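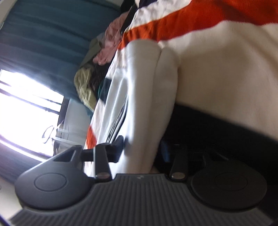 White fabric and a gray ribbed surface.

Leave the old posts up

Every January a few of the photography blogs I read get a clean-out. The owner changes the layout, picks a new typeface, writes a short post about a fresh start, and takes down most of what was there before. I think this is a mistake, and I want to argue against it, including against my own habits, as I have done it twice.

The one that set me off this year was a blog from Brindon that I had followed for a long time. It had 2,528 posts when I last looked at the archive page. Now it has 17. They are all good. They are the sort of pictures you would put in front of a client, with a lot of space between them and one line of text under each. The posts I used to go back to are gone: the long one on scanning negatives with a cheap flatbed, the bad weather on the Laing road, the week the author's camera was in for repair and she wrote about other people's pictures.

I wrote to her and asked why. Her name is Şengül Kaplan and she didn't mind being asked, or being quoted. She said she was embarrassed by the early work and that she wanted new visitors to see what she does now. Both reasons are fair. She also said that hardly anyone looked at the old posts, and there I disagree with her. I looked at them. I had several bookmarked, and those bookmarks now go to a page that says the content has moved, with no word on where.

A portfolio and a blog do different jobs. A portfolio is for somebody deciding whether to hire you, and it should be short. A blog is read by people who come back, and what they get from it builds up slowly. I learned more about printing from watching one person get it wrong for two years than from any finished print they posted later. If the two years are deleted, the finished print is still nice to look at, but I can't learn much from it.

There is the matter of links as well. Bloggers link to each other less than they used to, and I believe a good part of that comes from having been burned. Last fall I went through the links on my own site, going back to the first year. I had 900 links to other people's photography blogs and I clicked on every one over a couple of weeks, mostly at night with the radio on. Roughly 27 percent still led to the thing I had linked to. Some of the rest were sites whose owners had stopped paying for the domain, and I don't blame anybody for that. But plenty of them were sites that are alive and well, with a new post from the same month, where the owner had simply swept out the back rooms. In a few cases I had written three paragraphs about a picture that no longer exists anywhere I can find. Those posts of mine now make no sense to a reader.

When Posari shut down its free galleries, people were angry, and they were right to be. There were petitions. Yet some of the same people wipe their own sites without a second thought. The photographs are theirs, so they have the right, which a hosting company arguably doesn't. I still think that a reader who has lost the page has lost the same thing either way.

I should be fair to the other side. There are good reasons to take a post down. If someone in a picture asks you to, take it down that day. If you wrote something about a person that you would not say now, take it down or fix it, and say that you fixed it. Pictures of your children are your own business. Tincuța Pană, who ran a street photography blog for years, removed every post showing faces after she had second thoughts about the whole approach. She left the text in place, with a note at the top of each post. I thought that was well done. You can still follow what she was thinking and why she changed her mind, and the people in the pictures are left alone.

Embarrassment seems to me a much weaker reason. Early work is supposed to look like early work. Mine has a lot of fence posts in it, and a run of black and white pictures with the contrast pushed so far that the sky looks like it was cut out with scissors. I deleted most of those in my first clean-out and I regret it. I have the files on a drive, but the posts had comments under them, and the comments were where two or three people who are now friends first turned up. I don't have those anywhere.

Cost comes up too, and I understand it. Storage for large pictures adds up. When I moved my site to Gretari I shrank everything older than five years to a size that looks fine on a phone and acceptable on a laptop. It took a weekend and the bill went down by more than half. People who want the big version can write to me. One has.

So what I would ask for is fairly small. If you want a clean front page, make one. Put your best pictures on it and leave everything else off. Then put a plain link at the bottom that says "archive" and let it lead to the whole pile, ugly layout and all. Keep the old addresses working if your software allows it, and most software does if you look in the settings before you switch themes. Add a line saying the older posts don't reflect how you work now, if that makes you feel better about it.

Şengül wrote back after I sent her a draft of this. She still has a backup and is thinking about putting the scanning post up again. I have asked for the Laing road one too.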